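Procurement notes: what the Fliltau guidance asks of headset suppliers

The revised procurement guidance from Fliltau, the regional buying office for fire and rescue services, took effect in July. It covers head-worn displays used for training and for remote assistance. Readers who supply to the office, or who plan to bid through a partner, should note that most of the changes concern data handling and support periods. The optical and comfort requirements are carried over from the previous edition with small edits to the wording.

Scope

The guidance applies to any display worn on the head that shows generated content to the wearer, whether or not the wearer can also see the room. Handheld tablets are out of scope. So are helmet-mounted thermal viewers, which remain under the older equipment rules until those are rewritten.

Devices already in service are exempt until their contract comes up for renewal. A contract extension counts as a renewal if it adds units or changes the software license. Extending the term alone does not.

Stored recordings

Under the old text, a supplier could keep session recordings for as long as the service contract ran. The new text sets a default of 40 days, after which recordings must be deleted from the supplier's systems and from any backup that can be restored without a request to a third party. A buyer can ask for a longer period in writing. The supplier cannot propose one.

Recordings are defined broadly. The term includes video from outward-facing cameras, audio, head position logs and eye tracking logs. It does not include crash reports, provided the reports contain no frame data. Several suppliers commented during the draft stage that their crash reports attach the last rendered frame by default. The final text was not changed, so those suppliers will need to turn the attachment off or treat the reports as recordings.

Eye tracking gets a clause of its own. Raw gaze data must stay on the device. Derived values, such as the time a trainee spent looking at a gauge, may be exported if the exercise plan names them in advance. A general statement that gaze data "may be used for assessment" will not satisfy the clause.

Use outside the stated purpose

This section drew the most comment. A supplier must now declare whether the same hardware and software are sold to military or police customers, and whether data from one group of customers is used to develop the product for another. The declaration does not bar anyone from bidding. It is attached to the contract and must be updated within 20 working days of any change.

Jellgate, which sells a mixed reality trainer for pump operators, published its declaration early. It states that the company has a defense customer for the same display unit and that the training software is separate. The declaration runs to two pages and includes a diagram of the build process showing where the two code branches divide. The buying office has said that a document of that length is acceptable and that no template will be issued.

Hüsnü Altıntaş, who leads compliance at Jellgate, told this newsletter that the branch point took longer to document than anything else in the file. "We had a shared rendering library and a shared telemetry library," he said. "The rendering library was easy to describe. The telemetry library had to be split before we could sign." The split was finished before the declaration was filed, and customers received it as a normal update.

Staff at suppliers are also mentioned, for the first time. A supplier must have a written route by which its own employees can raise concerns about a change in the use of a product. The guidance does not say what the route should look like or who should receive the concerns. It does say that the route must exist before the bid is submitted and that a copy must be supplied on request. Two comments at the draft stage asked for the clause to be removed as outside the buyer's business. The office's response was that the clause concerns the reliability of the declaration and would stay.

Software updates and support

Support must run for at least 5 years from delivery of the last unit, up from three. Security updates must be available without a paid subscription for the whole period. Feature updates may be charged for, but a device that declines them must go on working with the features it had at delivery.

Offline operation is tested more strictly than before. The device must start, load a stored exercise and run it to the end with no network connection and no cached login less than a month old. Suppliers whose license check needs to reach a server at startup will fail this item. The test is run on the unit as shipped, with no special configuration.

The guidance also asks for a plain statement of what happens if the supplier is sold. Alarcón, whose headset line changed owners last year, has proposed standard wording under which the support term passes to the new owner together with the obligation to keep the signing keys. The office has not adopted the wording but lists it as one acceptable form.

Evaluation of sample content

Bidders still submit a sample exercise with the hardware. The sample must contain at least one indoor space and one close-range task, and it must be supplied as a project file as well as a finished build. Evaluators will check frame timing, text legibility at arm's length and the behavior of surfaces under strong light. Glare on polished surfaces has been added to the checklist because it affected legibility in several earlier submissions. No particular engine is required.

Corlow, a small studio that builds exercises for other suppliers, asked whether one sample could be shared between bids. It can, if each bidder submits it separately and names the studio.

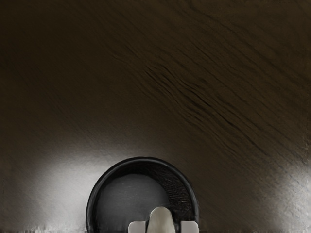

Does a supplier have to file a new declaration when it adds a second defense customer for a product it has already declared?

Only if the new customer changes an answer in the existing declaration. Where the document already states that the product is sold to military customers, and the data arrangements stay as described, the supplier should record the addition internally and include it at the next scheduled update. If the new contract allows data to pass between customer groups, the declaration must be updated within the 20-day limit.

Scoring

Price now carries a smaller share of the total score, and data handling a larger one. The weights are set out in the annex and can be adjusted by the buyer within stated limits. A bid that fails the offline test or omits the declaration is not scored at all. Late declarations will not be accepted, including where the rest of the bid arrived on time.

Iara Iturra, who manages evaluations at Fliltau, said that bidders should expect questions on deletion from backups in particular. Evaluators will ask for the name of the system, the retention setting and the date of the last deletion log. A policy document without a log will be marked as incomplete, and the bidder will have one chance to supply the missing item.

Practical points for bidders

Check the crash report settings on the build that will be submitted, including any third-party reporting module. Confirm which party holds the signing keys. List derived gaze values by name in the exercise plan. Where hardware is resold from another manufacturer, obtain that manufacturer's declaration first, as the reseller's own declaration must be consistent with it.

Questions on the text should go to the office in writing. Answers are posted to all registered bidders with the sender's name removed. The bid portal is closed for maintenance every Sunday, and files uploaded shortly before the closure may not show as received until it reopens.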